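Hand-held grippers belong in the shared workshop

The usual advice to anyone building a home manipulation setup is to buy or print a second arm and teleoperate the first. After a season of doing it the other way at the Pramdale workshop, I think that advice is wrong for most hobby builds. A pair of hand-held grippers costs less, takes up one shelf, and produces demonstrations a small policy can learn from.

Our teleoperated rig, finished in May, gave us 40 usable demonstrations in its first month. Most of the lost time went to homing faults and a wrist joint that drifted under load. The hand-held pair gave us 132 in a comparable stretch, with the same people and the same bench hours. Demonstration count is a crude measure, but a model trained on 40 episodes of anything is not worth arguing over.

The objection I hear most is that a human arm reaches places the robot cannot. True, and the fix is dull. We run every trajectory through the kinematic model of the Hondside arm and discard whatever falls outside its limits. Over 30 episodes have gone that way. Throwing out bad data is cheaper than nursing a leader arm.

Tracking is the weaker point. Fiducial markers need light, flat print and a clear line of sight.

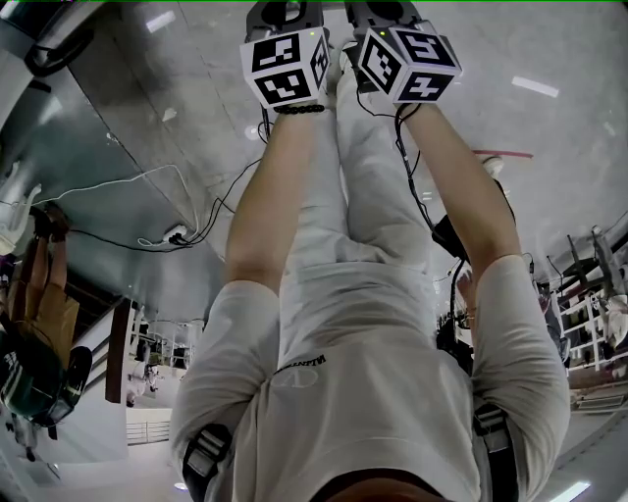
A cube beats a single flat tag for one reason: when the wrist turns, another face comes into view. It also adds bulk at exactly the point where you want none, and reaching into a deep bin becomes awkward. I accept that. Inertial tracking alone drifted too far for us within a single pick.

Cables are the other cost. They pull on the forearm, and operators change how they move to avoid them – which then shows up in the data. We tried the Trukport battery pack and went back to wired power after repeated dropouts. Anyone copying the build should budget for strain relief and a long lead before spending more on fingers.

Radebe mounts, the ones with the slotted base, fit the cube without modification. The older ones need a 3 mm spacer.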